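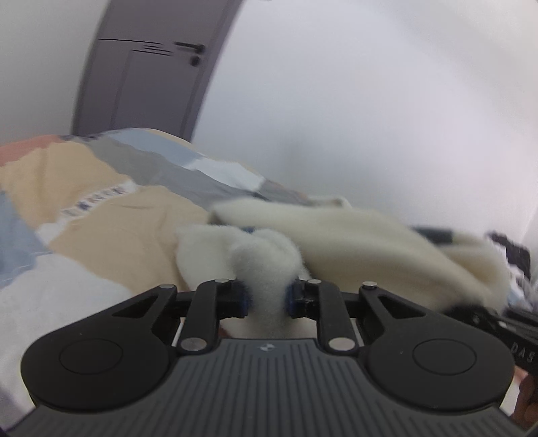 Photo: Reet Šimkus

How to re-seal a kitchen benchtop

Silicone along the back of a benchtop goes mouldy or lifts after a few years. Replacing it is an afternoon's work plus a night of curing, so pick a day when you can leave the sink alone.

You will need a sharp utility knife, a plastic scraper, methylated spirits, masking tape, a caulking gun and one cartridge of neutral-cure silicone. I used Trimgate in white.

Cut along the top and bottom edges of the old bead with the knife held nearly flat. Pull the strip away and scrape off what stays behind. New silicone won't stick to old silicone, so keep going until your fingernail slides cleanly over the surface.

Wipe the joint with metho on a rag and let it dry. Run tape along the wall and along the bench, leaving a 2 mm margin on each side of the gap.

Cut the nozzle at an angle, slightly wider than the gap. Start in a corner and keep the gun moving at one speed. Smooth the bead in a single pass with a wet finger, then peel the tape straight away, pulling it back on itself.

Keep water off for 24 hours, or longer in cold weather. If you find a pinhole the next day, cut out a short section and redo it.

Colour-matched cartridges for laminate tops are usually a special order.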